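Back on the simulator this weekend

7/11/20

The shared workshop has had no heating in the back half since September, so most of the work on the two-armed robot has moved onto my desktop at home. The real arms are still bolted to the bench in Sadero Yard with a dust sheet over them. I have been building a practice kitchen in software and running the head camera view to see what the grippers can get at.

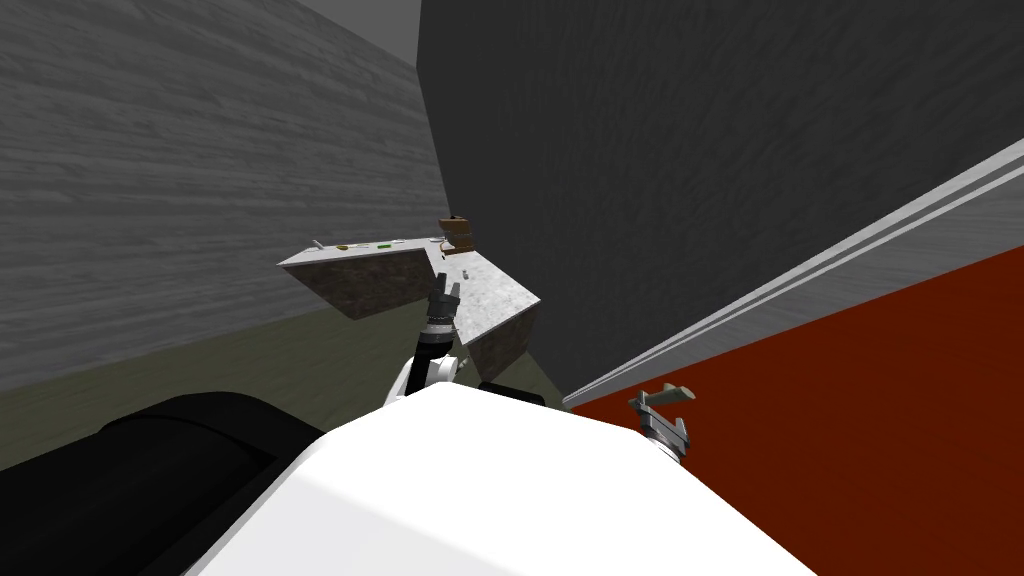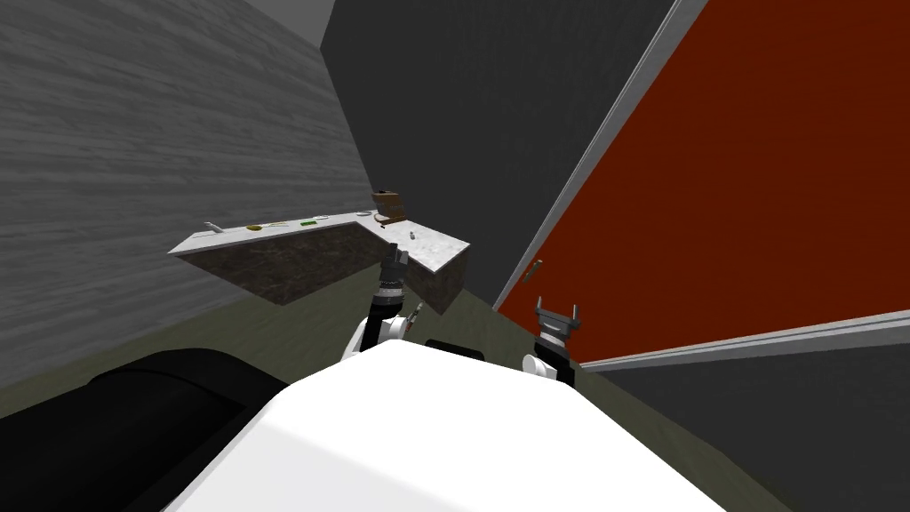
Same L-shaped counter, both arms up.

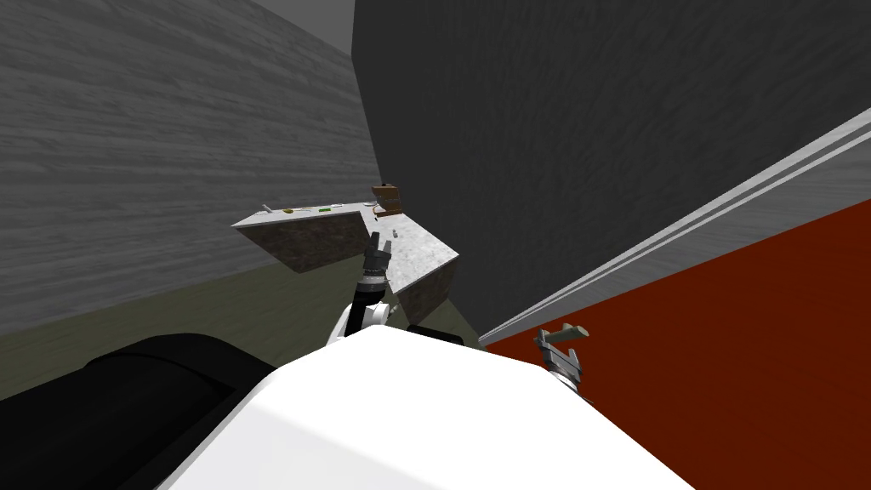
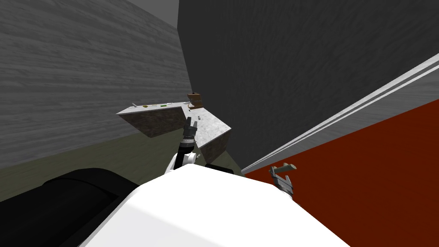

The head view is tilted and I have left it that way for now. The mount we cut for the real head sits at an odd angle, and I would sooner tune everything against the angle we have than against one we might get round to making. King-fai Pan disagrees. He wants to redo the bracket first and has already drawn it up. We will probably end up doing it his way after Christmas.

The main job on Saturday was the reach limits. I had typed the left forearm in as 430 mm, measured from the elbow centre to the wrist face. King-fai measured it again on the bench and found I had left out the collar, which adds 18 mm. That explains the odd stops I was getting when the arm came in towards the inside corner of a worktop. I have changed the model file and rerun the set of 49 start positions. 12 of them still end with the elbow too close to the body shell, and I have written those down to go through by hand.

The small stuff on the counter is all simple shapes. I spent an evening trying to make them look better and gave up. What matters is the size and the weight, and I got the weights by putting things from my own kitchen on the scales.

The wrist motors we ordered from Burkance have come, but with the wrong connectors. Zendmont sell an adapter lead that should fit. I have ordered two and will solder my own if they take longer than a fortnight.

Still to do: put the right arm through the same reach test, copy the new forearm length into the bench controller, and slow the gripper close speed down. On the bench it shuts hard enough to knock a cup over. King-fai has the key to the yard until Thursday, so the controller will have to wait until he is next in.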